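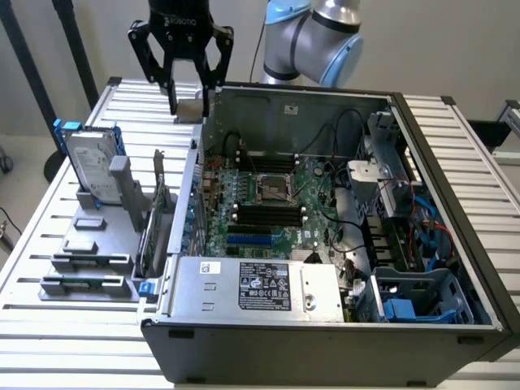 Photo: Milagros Lagos / Tilis

Visit Report: Assembly Data Collection at the Sheehan Laboratory

On a Friday in July, a delegation from Tilis visited the Sheehan Laboratory to observe how examples of computer assembly work are gathered for a learning system. The delegation consisted of Soledad Villalba, Milagros Lagos and Maximiliano Espinoza. It was received by Dardo Henríquez, who directs the collection program, and by Vitalii Kravchuk, who supervises the operators.

The visit began at 9:30 a.m. with a short presentation. The laboratory is building a set of recorded demonstrations in which an operator guides a robot arm through tasks on a desktop computer. Each demonstration is stored with the camera views, the positions of the arm and a written label for the task. At the time of the visit the set held 3,912 accepted demonstrations. Recordings that do not meet the review standard are kept in a separate archive and are not used for training.

The delegation was then shown the work area. The desktop tower lies on its side with the side panel removed, so that the arm can reach the motherboard from above. Parts are held next to it in a gray 3D-printed fixture, which has a place for a hard drive, an expansion card, memory modules and a processor. Mr. Kravchuk stated that the fixture is now in its sixth version. Earlier versions held the memory modules too tightly, and operators lost time at the start of each attempt.

The table is built from slotted aluminum rails, which allows the fixture to be moved between sessions. The laboratory changes its position on purpose. A system trained on one layout alone, Mr. Henríquez explained, tends to fail when the same part is placed a short distance away.

Ms. Villalba asked how a shift is organized. Operators work in blocks of nearly 11 demonstrations and then rest. A second person reviews the recordings on the same day, with attention to hesitation, unnecessary contact with the case and labels that do not match the action. The delegation was permitted to sit with a reviewer for one block and found the procedure clear and consistently applied.

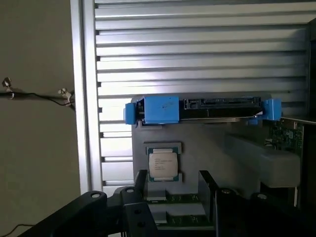 View from the small camera at the gripper, with the processor and hard drive in the parts fixture.

Considerable time was given to the question of camera placement. The fixed view covers the case and the table together, while the view at the gripper shows the parts at close range. Mr. Espinoza noted that the fingers occupy much of the lower part of this second view and asked whether this was a disadvantage. Mr. Henríquez replied that the system needs to see its own fingers in relation to the part, and that the laboratory had decided to keep the arrangement.

The recordings are managed with Dritedby, the laboratory's own labeling software. Task names are selected from a fixed list, and free text is allowed only in the remarks field. Ms. Lagos requested a copy of the list for comparison with the one in use at Tilis, and this was agreed.

The closing discussion concerned a possible exchange of demonstrations under the Fistov project. Both parties agreed that file formats should be settled first. The laboratory will prepare a sample of 5 recordings, including two that were rejected at review, together with the reviewer's remarks. Ms. Villalba will coordinate the response from Tilis.

The delegation thanks Mr. Henríquez, Mr. Kravchuk and the operators for their time and for their detailed answers. Questions regarding this report may be directed to Ms. Lagos.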